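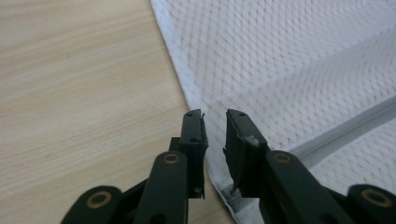

White mesh on the table at home.

Questions I get about washing delicates

I run a small mending and laundry blog called Skuvia and the same questions land in my inbox every week, so I've put my answers on one page. Last updated May 22, 2021.

Do I really need a mesh bag?
For bras, tights and anything with hooks, yes! I skipped them for years and paid for it in snagged sweaters. For plain cotton tees I don't bother. Fine mesh is best for lace and thin knits, and the more open kind is okay for socks and baby things.

How full should the bag be?
Half full, maybe a bit more. Clothes need room to move or the soap just sits in the folds (I've pulled out socks with a stripe of powder still in them).
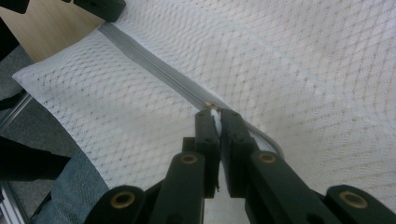
Zipper and pull on white mesh.

My zipper keeps sliding open in the wash. Help?
Close it all the way and tuck the pull under the little elastic loop, if your bag has one. No loop? A small safety pin through the pull works, or a hair tie if you're out of pins. If the teeth have started to split I'd get a new bag - I have sewn in new zippers and it's a fiddly evening for very little.

What temperature do you use?
Cold, almost always. Towels and sheets get warm. Wool gets its own cold wash with a wool soap, and I use the Mornix liquid because the smell is gone by the time things are dry.

Can I put the bag in the dryer?
Check the tag on the bag first. Mine go on low for a few minutes and then I hang everything up. Underwires stay out of my dryer completely, bag or no bag.

What about hand washing?
Still my pick for silk and anything beaded. Cool water, a small squirt of soap, five minutes of swishing, then rinse and roll it up in a towel. Please don't wring it! I lost a very nice slip that way.

How did you get into this?
My first job was at the Tkachuk dry cleaners on Vilent Street, behind the counter. I answered around 300 stain questions a month and I guess I never stopped.

Do you take questions by email?
I do, through the contact form. I'm slow in July as I'm mostly away, but I read them all. If it's a stain, tell me what the fabric is and what you've already tried on it.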